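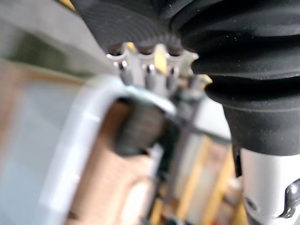
Speaker notes, House Rules for Shared Arm Cells
April 2025

Slide 1. Opening

Thank the hosts. Say where I'm from (Pluseck, integration side, not sales). Ask who in the room has written a cell procedure that people stopped following. Wait for the hands.

The talk is 4 rules. We wrote them for our own cells and then for the Carretero site. None of them replaces the risk assessment or the standards you work under. They sit below that, at the level of what a person does on a normal shift.

Slide 2. Why house rules

A standard tells you what the assessment has to cover. It doesn't tell the second-shift operator which side of the shelf to stand on. Before January we had three versions of the same procedure, one on the wall, one on the shared drive and one in people's heads. The one in people's heads was the one in use.

Read the old wall sheet out loud, first paragraph only. It takes long enough to make the point.

Slide 3. Rule one: look at the covers and joints before you power up

Flexible covers get ignored. People check the tool and the e-stop and walk past the bellows. Folds are where dust settles and where a split can start without showing from two steps away.

What we ask for:
Wipe the folds with a dry cloth. No solvent unless the cover maker says so.
Look at the band where the cover meets the arm. It should sit flat all the way around.
Check brackets next to the cover for sharp edges that could reach it at full bend.
Write down what you found, even if it was nothing.

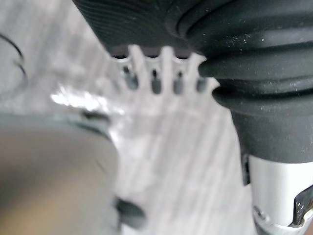
The check takes 6 minutes when you know the arm. Give new people longer and don't time them. We had one supervisor who posted the times, and the checks got very fast and very bad.

Cables are part of this rule. Follow each one by hand with the power off, from the tool back to the base. If a loop can catch on a container or a shelf edge anywhere in the travel, reroute it before anything moves. Tape is not a reroute.

Slide 4. Rule two: mark the floor and mean it

Tape on the floor is cheap and people respect it for a week. After that it depends on whether the mark matches what the arm does. If the reach changes, the tape changes the same day. Whoever changes the program changes the tape.

Keep storage out of reach of the arm, and that means reach with the tool on and the part in it. At Brorkenus we measured reach with an empty tool and had to move a full rack afterward. Tell the rack story if there's time. Skip it if we started late.

A floor mark is information. It isn't a guard and it doesn't count as one in the assessment. Somebody always asks. 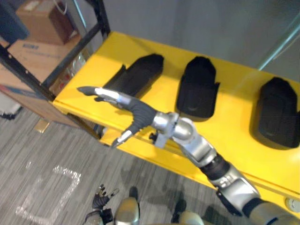
Slide 5. Rule three: slow approach over any work surface

Set a reduced speed for the last stretch above a shelf, tray or bench, and keep it reduced until the tool is clear again. Make it a setting that is locked, with the name of the person who can unlock it on the cell sheet.

Palm-down and flat approaches need more care than a straight vertical one. More of the hand is near the surface, and the front lip of the shelf is easy to forget. Check wrist clearance as well as fingertip clearance. Most of our contact reports are wrist or forearm against a shelf edge.

We logged 2000 approaches under this rule before we signed it off. If someone asks for the full log, it's with the Plirnen project files and I can send the summary page.

Slide 6. Rule four: clear the tiers you are not using

Two-level fixtures are handy and they collect things. Small hardware ends up on the lower level and stays there. Before a run, every item on either level is on the setup sheet or it comes off. Pins, discs, spare clips, all of it.

Space the parts so that the tool can touch one without the arm passing over its neighbor. If that can't be done, the sheet says so and gives the order of picks.
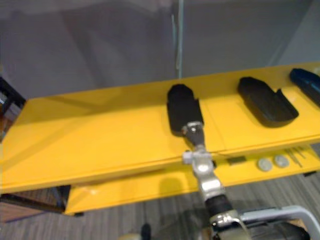
Slide 7. Keeping the rules alive

One page per cell, large type, 80 lines at the very most. Date of last change at the top.
Anyone can stop a run over a rule and does not have to be right.
Review after any change of tool, fixture or program.
Old versions come off the wall the same day.

Questions. Handouts are on the table by the door. If the projector is slow, go to the printed set.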